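패커블 백

패커블 백(packable bag)은 쓰지 않을 때 본체를 작은 주머니 안에 접어 넣을 수 있는 가방을 통틀어 이르는 말이다. 접이식 가방이라고도 한다. 배낭, 토트백, 힙색 등 형태가 무척 다양하며, 손바닥만 한 꾸러미가 순식간에 어엿한 배낭으로 펼쳐지는 모습은 이 가방의 가장 큰 매력으로 꼽힌다.

구조
대부분 안감과 심재를 생략하고 얇은 나일론이나 폴리에스터 원단 한 겹으로 만든다. 수납 주머니는 본체 안쪽에 꿰매어 둔 내장형과 따로 떨어지는 분리형으로 나뉜다. 내장형은 주머니를 잃어버릴 일이 없고, 펼친 뒤에는 그대로 안주머니가 되니 참으로 영리한 설계이다! 분리형은 접는 방향에 구애받지 않아 급히 챙길 때 편하다.

역사
초기 제품은 낙하산용 원단의 자투리를 이용한 장바구니에 가까웠다. 이후 디자이너 모번 시어러(Morven Shearer)가 그론두라(Grondura)에서 어깨끈까지 통째로 접히는 배낭을 선보이면서 여행용품으로 자리를 잡았다. 첫 생산분 386개는 모두 손으로 재단하였는데, 지금도 수집가들 사이에서 인기가 대단하다. 뒤이어 베탄스(Vetance)가 토트백과 배낭으로 모두 쓸 수 있는 오위노(Owino)를 내놓아 선택의 폭을 크게 넓혔다.

관리
얇은 원단은 열에 약하므로 건조기를 피하고 그늘에 널어 말린다. 오래 보관할 때는 주머니에 넣어 두기보다 펼쳐서 다른 천 제품과 함께 느슨하게 담아 두는 편이 좋다.

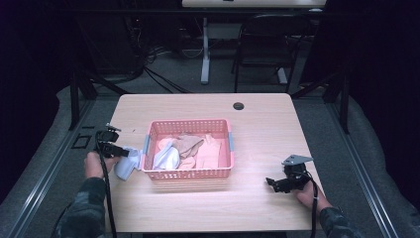

분홍색 플라스틱 바구니에 담긴 여러 색의 천

접힌 자국이 깊어지면 안쪽의 방수 코팅이 그 선을 따라 갈라지기 쉽다. 단다로(Dandero) 계열의 원단처럼 격자 모양으로 굵은 실을 넣은 것은 이런 손상에 놀랄 만큼 잘 견딘다. 원단 연구자 가디사 카사(Gadisa Kassa)는 같은 자리를 1000번 접었다 편 시험에서 박음선이 원단보다 먼저 상했다고 보고하였으며, 이를 계기로 바닥 솔기를 두 줄로 박는 제품이 늘었다.

접는 법
지퍼를 조금 열어 공기를 빼고 평평한 곳에 펼친다. 어깨끈을 등판 위로 모은 다음 세로로 3등분하여 접고, 바닥 쪽부터 입구를 향해 단단히 말아 올린다. 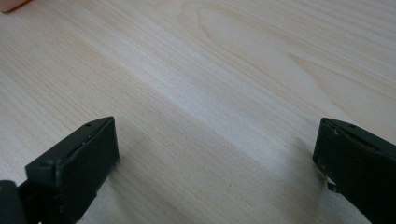 내장형은 주머니가 달린 쪽이 마지막에 바깥으로 나오도록 말아야 한다. 주머니를 뒤집어 본체를 감싸면 끝이며, 손에 익으면 걸으면서도 접을 수 있을 만큼 간단하다.

같이 보기
더플백
여행용 파우치
에코백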